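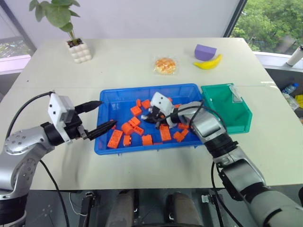
# Brokerage account safety check, May 2021

Account: Clukska, individual, cash only (margin is supposed to be off, see item 7)
Holdings: Verkari common shares, Kamolrat Dividend Fund, cash sweep
Marks: **P** pass, **F** fail, **?** could not confirm

I ran this once before, in October, and most of the comments from then still stand. Where Clukska's help page says one thing and the account shows another, I marked what the account shows.

## Access

- [x] **1. Password not used anywhere else - P**
 Changed before starting.

- [ ] **2. Two-step login turned on for every device - F**
 It's on for the website. The phone app let me in with the old fingerprint and never asked for a code. The app settings page says "Protected" in green, and I'd like to know what that word covers. Removed the app for now.

- [x] **3. Old devices removed from the trusted list - P**
 Two phones and a tablet were still listed. The tablet was recycled years ago.

- [ ] **4. Phone number can't be changed without a second check - ?**
 The agent said "there are safeguards" and wouldn't say which ones. I can see why they keep that quiet. I can't pass it on that answer.

## Money out

- [x] **5. Only one linked bank account - P**
 Checked the routing number against a paper check from the Grasville branch.

- [ ] **6. Withdrawal alerts arrive - F**
 Moved $19 out as a test. The alert came by email the next morning, well after the money was marked as sent. An alert that late is a receipt. Text alerts are offered but "delivery times may vary." Switched them on and will test again with the same amount.

- [ ] **7. Margin off - F**
 It was on. I didn't turn it on. The account history shows "features updated" with no detail, on the same date they changed the look of the site. Asked for it to be removed in writing and got a case number, 2292. Leave this one failed until the buying power line equals the cash line.

- [x] **8. Share lending off - P**
 Off, though there's a banner on the holdings page inviting me to "put idle shares to work." The payment split is two clicks deeper than the button to sign up.

## Holdings

- [x] **9. Share counts match my own records - P**
 Verkari: 94 shares on the statement, 94 in my notebook. The home screen showed a different value from the statement until I saw that one uses the last trade and the other the close.

- [ ] **10. Cost basis correct for every lot - F**
 The oldest Verkari lot has no cost at all, just a dash. Clukska says it was "not supplied" when the shares came over from my last broker. My transfer paperwork has it: $1,046 for the lot, fees included. Sent them a copy. If I sell before it's fixed, the tax form could go out with that field blank and I'd have to sort it out myself at filing time.

- [x] **11. Dividends going where I chose - P**
 Kamolrat pays to cash, Verkari reinvests. Both as set.

- [ ] **12. Cash sweep: who actually holds it - ?**
 The page lists partner banks and then says the list can change. It doesn't say which bank has my cash today. I was told to look at the monthly statement, which has the name in a footnote, in type smaller than the ads. The last statement had one name and the website had another. Asked which is right.

## Risk, such as it is

- [ ] **13. No single stock above my own limit - F**
 Verkari is over. It got there by going up, so I've been in no hurry to call it a problem. Same comment in October, same excuse. Trim or change the limit, but stop writing this.

- [ ] **14. I can explain each holding without the brochure - ?**
 Verkari, yes. Kamolrat I bought for the payout. I've now read the annual report twice and part of that payout was a return of my own money, labeled "managed distribution." It's disclosed. It also isn't on the page where they show the yield.

- [x] **15. Clukska's "Portfolio Health Score" ignored - P**
 It went up after I viewed their funds page. I have no proof the two are linked. It carries no weight here either way.

- [x] **16. No standing orders left over - P**
 One old limit order on Verkari, far under the market. Canceled.

## Papers

- [x] **17. Statements downloaded and saved off the site - P**
 They have to be opened one at a time. There's a "download all" button, and it gave me an empty folder on both tries.

- [ ] **18. Beneficiary named and current - F**
 Name is right, address is the old one. The online form rejects the new ZIP code. Mailing the paper form.

## Still open

- Item 2: ask whether the app can be made to require a code at each login
- Item 6: repeat the test withdrawal with text alerts on
- Item 7: check buying power, quote the case number if it hasn't changed
- Item 10: wait for the corrected lot, no selling from it until then
- Item 12: get the bank's name in writing
- Item 13: decide
- Item 18: form to mail, keep the tracking slip with the statements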